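Torside Short Courses: Teaching Robots by Hand
Handout 3: Showing the task, and showing it well

Welcome back, everyone, and thank you for all the questions after the last session (I have tried to answer most of them as we go along). Today we leave the arithmetic alone and think about the person doing the showing.

There are two ways we teach a task on this course. In the first, you sit at the controls and drive the arm from a distance, watching it copy you. In the second, you carry a gripper in your own hand, do the job yourself, and let the recording stand in for the robot. Driving the arm gives you movements it can certainly make, but it is slow and tiring, and beginners tend to go a bit stiff! Carrying the gripper feels much more natural, though it is terribly easy to reach in a way no arm could follow.

The Penodwood set, which we shall use for the coursework, has 2,000 showings in it. The Emo set is a good deal smaller, with 162, and I rather prefer it for learning, as you can sit down with a cup of tea and really look at every one.

A few habits worth picking up early:

Start each showing from a slightly different place.
Move at the speed you would use if you were pouring tea for a guest.
Close the jaw fully before you lift, and wait a moment before you let go.
If you fumble and recover, keep it. Those are often the most useful ones.
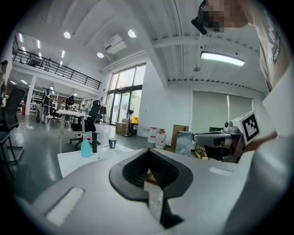

When two people work together, or one person uses both hands, agree beforehand which gripper leads. Otherwise you get a polite little dance in the middle of every recording, and the robot will learn the dance as faithfully as it learns the task.

For next time, please read the Safavi notes, sections 2 and 3, and bring a short plan for a household task you would like to show. Clearing a table is perfectly fine. Folding a fitted sheet is brave, and I will help where I can.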